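Review: Hulter hand-held grippers, tried at the Fludgate open day

Rating: 7 out of 10

I went to the Fludgate open day on a Saturday in November with one purpose, to hold the Hulter grippers in my own hands before our group spends money on them. I have read the product sheet many times, but a sheet does not tell you how your wrist feels at the end of a morning. My review is based on one visit and on a few hours at the table, so please read it with this in mind.

First the basic facts. The Hulter set is a pair of grippers that a person holds and moves, one for each hand. You do a task with them, the movement is recorded, and later the recording is used to train a robot arm which has the same fingers. The pair costs 1,335 dollars with cables. The software comes from Pryor and is paid separately, by the year, and I will come back to this because it was the weakest part of the day.

The open day was well organized. Kirsty Faulkner received the visitors at the door and divided us in small groups of 5, and every group had its own time at each station. There was a talk by Sebastian Vasiliu in the morning, in which he showed robot arms folding towels and putting cups on a shelf, also with the failed attempts. I liked that he left the failures in. One cup fell three times before the arm put it in its place, and he explained after each fall what was missing in the training data.

After the talk we went to the demonstration table. Rangi Bolger showed the work first and talked very little while doing it, which I found a good method. Then each of us could try.

The first impression in the hand is good. The gripper is smaller than I expected from the photos on the website, and the weight sits close to the palm. The fingers close when you squeeze and open by themselves when you let go. The spring is quite strong. For me it was pleasant, but Bronwyn Costigan from my group has smaller hands and she had to stop and shake out her fingers several times. An adjustable spring would solve it, and I wrote this on the feedback form.

Precision is the best point of the product. After ten minutes I could pick up a small bottle by its neck without looking at my own hand, only at the tips of the fingers. You learn quickly that you must come slowly and from the side. If you come from above, the wrist turns in an angle that a robot arm may not be able to copy, and then the recording is of no use. Rangi corrected me on this twice, with patience.
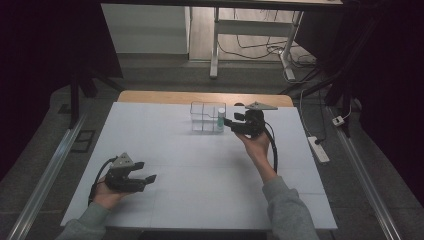

The bottle and organizer exercise at the demonstration table, one gripper in each hand.

The exercise with the clear organizer was harder than it looks. The walls between the compartments are thin and transparent, and my eyes did not always find them. I touched the walls many times on my first tries. Working with two grippers together is also something you must practice – my left hand had the habit of doing nothing, or of following the right one like a shadow. Murray Henare, who was next to me, compared it with learning the piano, and I agree with him.

Now the cables. Each gripper has a black cable, and it is the thing that I would change before all others. When you turn the hand, the cable pulls a little on the back of the gripper. It is not strong, but you feel it, and after some time you begin to move in a way that pleases the cable. I asked if a wireless version is planned and received a polite answer without a date.

The Pryor software I can judge only partly. Recording starts and stops with a foot pedal, and this works very well. But to look at a recording afterwards you must go through too many menus, and in our session the program had to be started again two times. The staff knew about it and did not try to hide it.

For comparison, I have used the Zoltasport glove for one season. The glove is more comfortable and leaves the hand more free, but with the glove you can do things that no two-finger robot can do, and much of our recorded material had to be thrown away. With the Hulter grippers you feel the limits of the robot from the first minute. For our type of work, mainly sorting and packing small articles, this is a serious advantage.

Good: precise fingers, compact size, easy to learn, honest demonstration by people who use it.
Less good: cables that pull, strong spring for small hands, slow menus in the software, yearly fee.

I would recommend the visit to everybody who thinks about buying a set. Reserve the earlier session if you can. By the afternoon the groups were mixed together, and the time at the table became short. We have asked for a pair on loan for our own workshop, and I will add to this review when we have used it on real work.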